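Soltarlow cell – Saturday, late morning
Arm 2 stopped itself again
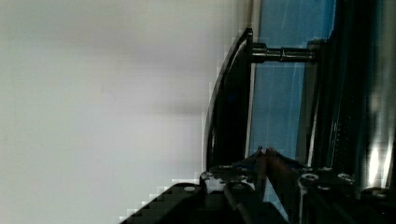 Third protective stop since we moved the cell over from Josbridge, and I think I finally have a decent idea what's going on, so I'm writing it down before I lose it. The controller log says 661 every time, which in our own fault list is "wrist force over limit", and my first thought (everybody's first thought!) was that the gripper had grabbed something badly and was fighting it. But the wrist camera saves a picture when the stop comes in, and in this one the fingers are closed down to almost touching with nothing between them. So the arm wasn't carrying anything. Whatever it was pushing on, it wasn't a part.

That got me looking at the threaded bolt instead, the one sticking out sideways from the black curved piece. It's a lot closer to the wrist than I'd like. Viorica Radu came by with coffee and I made her stand there while I jogged the arm through the approach at slow speed, one hand on the enable switch. At the last waypoint the wrist rolls a little further than it needs to, and the force reading starts climbing right there. I backed off, tried again, same climb. Did it one more time with the path shifted away from the bolt and the reading stayed flat. Not proof, but I'd put money on it.

What bugs me is the waypoint. I taught that one myself at Josbridge and it ran fine for weeks. Mircea Mihăilă thinks the base plate went down slightly rotated when we bolted it in here, and that would do it – a tiny angle at the base is a big miss out at the wrist. We never redid the base calibration after the move. I wrote "do calibration" on the whiteboard and then used the whiteboard for something else. My fault, that one.

For now: arm 2 is locked out and tagged, and please don't clear the 661 and hit resume, even if it lets you. I did exactly that the first two times and I shouldn't have. The force limit stays where it is too. I know raising it would get the Curnine job moving again, but it's the only thing that kept this from being a bent wrist.

Still to do
– recalibrate the base with Mircea
– reteach the last waypoint with less roll
– check the gripper screws for anything that's worked loose
– ask Voicu if a shorter bolt would fit there

I'll try the calibration after lunch if the probe turns up. It was in the gray case when we packed.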